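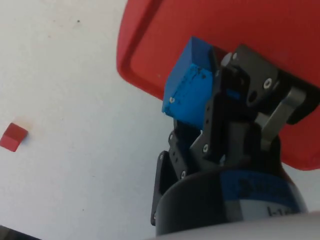
Fig. 1. Blue cube held in the gripper.

4.2 Storing vaccines in the Stelia refrigerator

1. Plug in the unit and wait until the display shows a steady value.
2. Set the lower alarm limit to 2 °C.

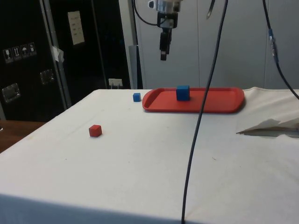 Fig. 2. Gripper above the table, with the red tray.

3. Place the boxes with a small space between them. Do not use the door shelf. 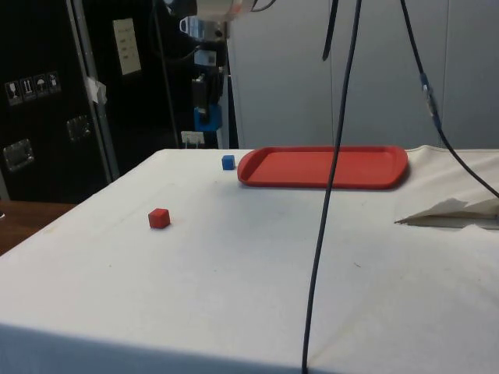

DAILY CHECKS

4. Write the temperature in the log each morning.

Caution: If the alarm shows code 193, do not give any doses from this unit. Call Wesby service.

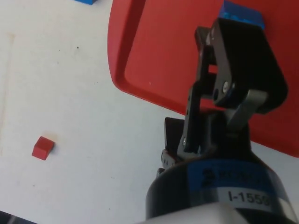 Fig. 3. Gripper and wrist with label.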